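**Testotora issues setup and upkeep guide for its Trelo cloth-handling cell**

23 May 2022

Testotora has published the setup and maintenance procedure it uses for the Trelo cell, a single-arm robot station that picks up and folds light textiles. The guide covers the work table, the gripper and the wrist camera, and goes out free to every shop that runs the cell.

The Trelo cell is sold as one unit: arm, two-finger gripper, wrist camera, controller and table. Most service calls in the past year concerned the last item on that list. Picks drifted to one side or the fingers pressed too hard at the far end of the table, and in most cases the arm itself needed no repair. The table cover had moved, or it had been washed and put back with slack in it.

The new procedure starts there. Operators are asked to check the cover at the beginning of each shift, before the arm is powered. It should lie flat to the corners and be clipped on all four sides. Folds are smoothed outward by hand from the middle. Covers that won't lie flat after smoothing should be steamed or replaced. Lint and loose threads come off with a roller; compressed air is not to be used near the camera.

Gripper care is set by cycle count. After every 2,000 picks the finger pads are wiped with a damp cloth and checked for glazing, and the four screws at the base of the gripper are tightened with the supplied driver. Pads are changed in pairs. Testotora keeps them in stock under the Favov name, in the standard hardness and a softer one for knits.

The camera check takes longer. The arm is sent to its look position over the table and held there while the operator compares the live view with the reference picture saved at installation. Part of the gripper is always in view from this position, and the guide asks that it be left that way. If a finger sits higher or lower in the picture than it does in the reference, the camera bracket has shifted and has to be reset before the calibration is run.

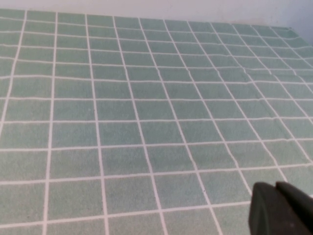
Calibration then runs from the controller menu and visits 46 arm positions. The table has to be clear of garments, and no one should lean on it during the run. If the result is out of range, the operator smooths the cover, wipes the lens and repeats the run once. A second failure should be reported to the service desk with the log file attached.

The procedure was written with Gajdoš, a linen service that runs the cell on two shifts and tested each step on its own floor. Its crew now completes the full weekly check in 40 minutes. Several of their changes are in the final text, including the order of the gripper steps and a printed card that hangs on the side of the table.

The guide is available in English now, with further languages to follow in June. Owners will receive it with the next controller update. Printed cards can be ordered from the Testotora service desk at no charge. The update does not change the folding programs, and saved garment settings are kept.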